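FOR IMMEDIATE RELEASE

March 18, 2021

Pillance Opens Its Furniture Repair and Loan Library to Every Household in Clurnell

CLURNELL – Pillance, the neighborhood furniture repair shop that has been putting legs back on chairs and drawers back on their runners from the old Lemieux building, is very happy to announce that its lending library of tables, desks, shelves and chairs is now open to every household in Clurnell, and that the first loan will cost nothing at all.

Until now the library has been a small affair, run mostly for families who happened to live on the streets nearest the shop and who had heard of it from a neighbor. Word got around (as it does in a town this size), and over the winter we had so many calls from people setting up a spare corner for schoolwork, or trying to work from home at an ironing board, that it seemed only right to throw the doors open properly. We have 500 pieces ready to go out, with more on the repair benches, and we would dearly love to see them in kitchens and bedrooms instead of stacked up in our back hall!

Borrowing is simple. A household may have up to 2 pieces at a time, and may keep them for as long as they are being used. When a desk is outgrown or a bookcase no longer fits, we ask only that it come back to us so it can be looked over, tightened up and sent along to the next family. After the first free loan there is a small yearly membership, and anyone who finds the membership hard to manage can have it waived by asking at the front counter. There is no form for this and there never will be.

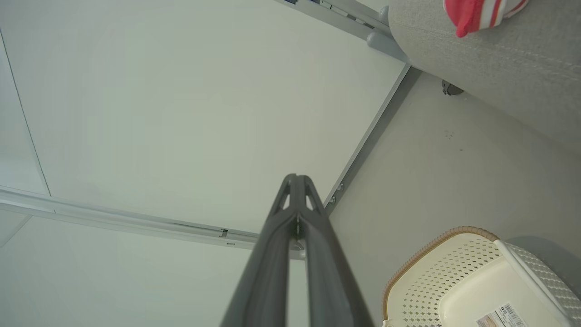 Pillance takes in furniture as well as lending it out, and we are asking the people of Clurnell to have a look in their garages and basements this spring. Solid tables are always wanted, as are bookcases, small desks and anything a child can sit at. Please do look at a piece from below before you bring it over. The tops get all the wiping and polishing, while the underneath can go for years without a glance, and a broad, pale, nearly featureless surface like the white one in the photo is a pleasure to check, with so little on it to distract the eye from a crack or a stain. Look along the edges and seams too, and give the legs a good wiggle. A wobble is no trouble to us, and neither is a missing screw or a tired coat of paint, but we do have to say no to anything with woodworm or deep mold, however handsome it may be.

We are grateful to Skakell, the moving and storage company on the north side of town, which has promised us the use of a van and a driver through the end of August. Anyone in Clurnell who cannot carry a piece home, or cannot get one to us, may ask for a collection or a delivery when they call. The van will not climb stairs, sad to say, but the driver is willing to go as far as a second-floor landing if somebody can take the other end. Skakell has also given us 1000 moving blankets that had grown too worn for its own trucks, and these have been washed, patched and folded, and will travel with every piece that leaves the building.

The wider opening has been paid for with $3000 raised by our members through bake sales, a raffle and one very long evening of bidding on a rocking chair. The money has gone toward clamps, glue, hardware, new lighting over the benches and a ramp at the side entrance, so that strollers and wheelchairs can come straight in from the parking lot. We had hoped to repaint the front of the shop as well, and we will get to it, but the ramp seemed the better thing to do first.

Repair lessons will begin again once we are able to seat people comfortably apart. The first will cover loose chair joints, which make up the better part of what comes through our door, and the next will cover sticking drawers. Bring your own chair if you have one that rocks when it shouldn't. For those who would sooner learn at home, our printed sheet on regluing a joint is free at the counter, and we are glad to mail a copy to anyone who calls and asks.

Visitors are asked to wear a mask and to phone ahead, so that we can keep the showroom from getting crowded. Borrowers may also describe what they need over the phone, with measurements if possible, and we will set a few pieces aside by the side entrance for them to look over.

About Pillance

Pillance is a nonprofit furniture repair shop and lending library in Clurnell. It accepts, mends and lends household furniture, and gives lessons in simple repairs. The shop is on the ground floor of the Lemieux building, with parking at the rear. Donations of furniture, hardware and clean rags are welcome during opening hours.

Press inquiries may be made at the front counter or by mail to Pillance, Lemieux Building, Clurnell.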